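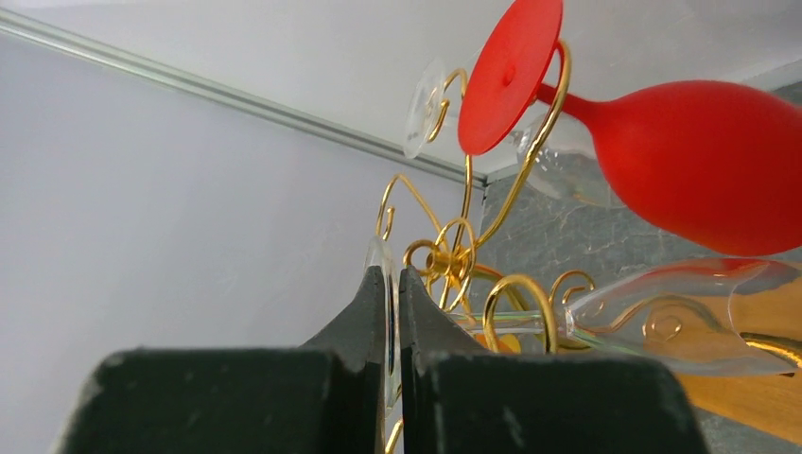

Gold-colored wire wine glass holder, with a clear glass stem between two dark green gripper fingers.

Vornville School of Dance
Dance History and Repertory II
Handout 4: The Narrative Ballet in One Act

Instructor: Ewurabena Mensah
Rehearsal assistant: Cor Wouters

Scope of this unit

Students will study how a choreographer tells a story within a single act. The evening-length ballets covered in Handout 3 could rely on divertissements, mime passages and changes of scenery. A one-act work has less room. Characters must be established in their first entrance, and the plot is usually reduced to a small number of encounters.

Terms

Libretto: the written scenario from which the choreographer and composer work. It may be a full synopsis or a single page of headings.

Motif: a short movement phrase attached to a character or idea and brought back in altered form.

Pas d'action: a danced passage that advances the plot. Compare with the grand pas de deux, in which the plot generally stops.

Corps de ballet: in this repertory the corps often stands for a community, such as a village or a household, and may comment on what the principals do.

Work for close study

The set work is The Salt Road, choreographed by Femke Mulder to a score by Itsuki Tanabe. It runs 26 minutes and calls for 11 dancers. The libretto concerns a ferryman's daughter who is promised to a merchant in the port of Grakport and leaves on the morning of the wedding.

Students should note the daughter's first solo, which is built on a turn that stops before it is complete. The same turn returns in the second duet, where the merchant supports it and it is finished for the first time. Mulder gives the father almost no steps. He walks, sits and carries, and the corps moves around him.

The score is for strings and piano. Tanabe holds back the piano until the merchant enters.

Assignment

Write an essay of two pages on one motif in The Salt Road. Identify each appearance, describe what has changed, and relate the change to the libretto. Notation is welcome but not required.

Reading

Els Aerts, "Entrances and Exits," course reader, chapter 2.
Program note to The Salt Road, Gavik Theater.

Essays are to be left in the department office before the March recess.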